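Home | Meetings | Minutes | Safety | Contact

Orkdale Workshop Group
Minutes of the meeting held Oct 2, 2021
Posted under Minutes. 2 comments. 0 shares.

Chair: Dineo Chauke
Present: bench team, software, stores, Du Plessis (by phone)
Apologies: Zoneck

1. Previous minutes

Accepted with one correction. Item 4 should have read "spare drive belts", not "spare drives". Stores had already ordered the right thing.

2. Dropped part on the hand-held gripper

Dineo went over the fault report. During a sorting run on the main bench the hand-held gripper let go of a steel sleeve while it was being carried over the edge of the table. The sleeve weighs 600 grams. It landed beside the operator's foot. The operator was wearing safety boots and was not hurt. The run was stopped and the tool was tagged out.

The operator's account was read out. The jaws closed as usual and the sleeve lifted without trouble. It began to turn in the grip on the way across and then slid out at the bottom. The trigger was held down the whole time. There was no warning tone.

Software confirmed that the log agrees with this. The close command was held through the drop and the motor current stayed in its normal band. The jaws moved in slightly as the sleeve left, and the log records that as a change in jaw position, but no alarm is tied to it. The meeting agreed this is a gap in the program as well as a fault in the tool.

Du Plessis asked if the operator could have squeezed harder. Software said no, the force is set in the program and the trigger only opens and closes.

3. Condition of the pads

The bench team reported on the gripping pads. The left pad is rough along its top edge and looks to be fraying or peeling there. The right pad is scuffed, and low down on one side there is a thin lip where the rubber stands out a little past the finger. The team's view is that a smooth steel part will slip on pads in this state, more so if it is picked up high in the jaws.
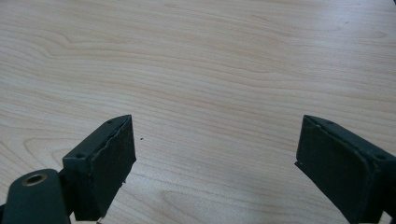 Stores said the pads were fitted as a pair and had done more than 900 cycles when the fault was reported. The supplier gives no service life for them. We have been changing them when somebody thinks they look tired, and there is no entry in the book for the last change. Dineo said that has to stop.

There was some discussion about whether the glue or the rubber is at fault. The bench team has seen edges lift on an older pair after cleaning with solvent. The cleaning sheet says soap and water only, but the solvent bottle is kept on the same shelf and both get used. Du Plessis wants the old pads kept and bagged when they come off so he can look at the glue line. Agreed.

The same pads are used on the arm in bay 121. That arm carries lighter parts and has had no drops reported. It will be checked before its next shift and its pads changed at the same time as those on the hand tool.

4. What we do in the meantime

The following was agreed after some back and forth.

- The hand-held gripper stays tagged out until new pads are on and a pull test has been done.
- No metal parts over 600 grams are to be carried with either tool until further notice.
- Parts are to be moved across the bench and set down on it, and not taken out over the edge. Where a part has to leave the bench, use the trolley.
- Solvent goes back to the locked cupboard.

Omar objected to the trolley rule, as it will slow down the sorting runs. Dineo noted the objection and said the rule stands until the pull test results are in. Omar asked that the lost time be recorded so that it can be raised with the client. Agreed.

5. Slip alarm

Software proposed an alarm that sounds if the jaw position changes while the close command is held. A simple version can be written in a couple of afternoons. The worry is false alarms with soft parts, such as the foam blocks, which keep giving for a moment after the jaws have closed on them. Du Plessis suggested a short delay for soft parts and none for hard ones. Software will try both settings and bring the results back.

It was asked if the tool should also stop by itself when the alarm sounds. The feeling was that it should keep gripping and leave the operator to lower the part. No decision was made. Carried over.

6. Reporting

The report form was filled in the same day, but it sat in the tray and was not passed on until somebody asked for the tool. Dineo asked that any dropped part be phoned through to her as well as written up, even if nothing is damaged. The bench team said there may have been smaller slips before this one that were put down to poor aim. Anyone who remembers one is to send in a short note.

7. Actions

Stores: order pads for both tools, start a page in the book for pad changes.
Bench team: fit pads, bag and label the old ones, carry out the pull test with the steel sleeve.
Software: slip alarm, both settings.
Omar: record of lost time on the sorting runs.
Dineo Chauke: new wording for the cleaning sheet, send the fault report to Zoneck.
Du Plessis: look at the old pads and report on the glue.

8. Other business

The colour coding on the parts bins has faded and will be redone. The key to the bay door is missing again. Annual safety review to be held in December, date to be set by email.

Meeting closed. Minutes taken by stores.

2 comments | Share | Print | Back to Minutes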